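Folding and sorting helpers wanted, Gernton clothing room

We are looking for people who like to fold clothes, or who at least do not mind it. The clothing room in Gernton gives used clothes to families who need them, and every garment must be folded before it goes out. At the moment we have more garments than hands. We need 4 new helpers from December, for the morning shift or for the late afternoon shift.

What the work is

The clothes arrive to us already washed. They come in bags, everything mixed together: T-shirts, sweaters, pants, children's things. You take one piece, lay it on the white table, make it flat with your hands, and look at it well on the front and on the back. If there is a hole or a stain that did not come out, it goes to the repair box or to the rag bag. If it is good, you fold it and put it on the pile. When the pile becomes too high and begins to lean, you start another one. Please do not build towers, they fall during the night and we begin again in the morning.

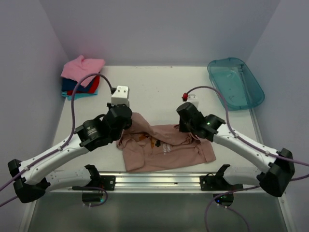
T-shirts are the biggest part of what we receive, and the new helpers start with them. The Gernton fold is simple. Lay the shirt with the front down, bring in one side with its sleeve, then the other side, so that you have a long narrow shape. After this you fold from the bottom to the top, two times. A shirt with a print on the front should finish with the print on the outside, so the families can see it without opening everything. Small items such as socks and baby hats we keep in plastic trays and do not pile them.

We do not ask for speed. A good helper with some practice can finish 100 pieces in a shift, but in your first weeks you will do less and that is completely fine. It is more important that the fold is the same each time, because the shelves are narrow and a wide fold does not fit.

Who we are looking for

You should be 16 or older. You can stand for a longer time, or you can tell us that you need a chair and we will put the table lower. You do not need experience in a shop or in a laundry. You do not need perfect English either, I learned the names of half the clothes in this room myself. You should be able to come for at least one shift each week, for 13 weeks. If you can come only sometimes, please write to us anyway, before the school holidays we have extra shifts.

Strong perfume is not good for this work, the fabric takes the smell. Rings and bracelets should stay at home if they have sharp parts.
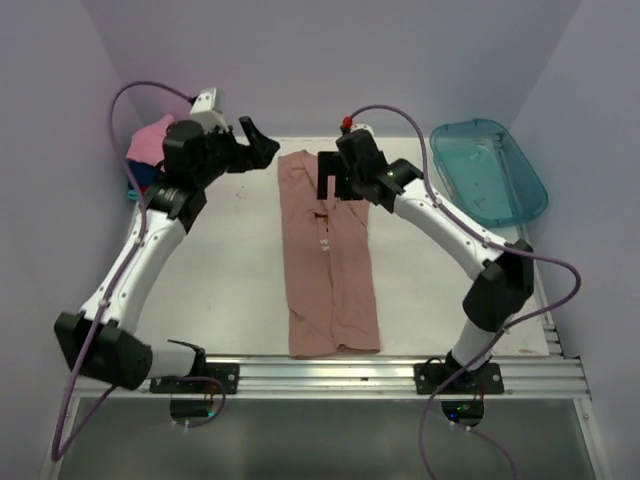
Long sleeves and pants come in your second or third week. They are folded first lengthwise, into a long rectangle, and you should pass your hand along it slowly before you make the next fold. If you hurry at this point the crease goes crooked and the finished piece will not lie flat on the pile. Siobhán Mac Giolla teaches this part and she will stay next to you until you feel sure.

What we offer

The work is paid by the hour, at the same rate for everybody, also during the training. Travel by bus is paid back if you keep the tickets. There is coffee and tea, and a locker for your bag. At the end of the 13 weeks you receive a letter which describes what you did, and several people have used it to apply for work at hotels and laundries.

How to apply

Please send a short message with your name, the shift you prefer, and a telephone number where we can reach you. You do not need to send a CV. You can also bring the message on paper to the Gernton office, room 122, between 9 in the morning and noon. Ring the bell two times, the first time we usually do not hear it.

Your contact is Dymphna Hayes. She will call you back and invite you for a trial hour, in which you will fold some clothes together with her and can ask everything you want to know.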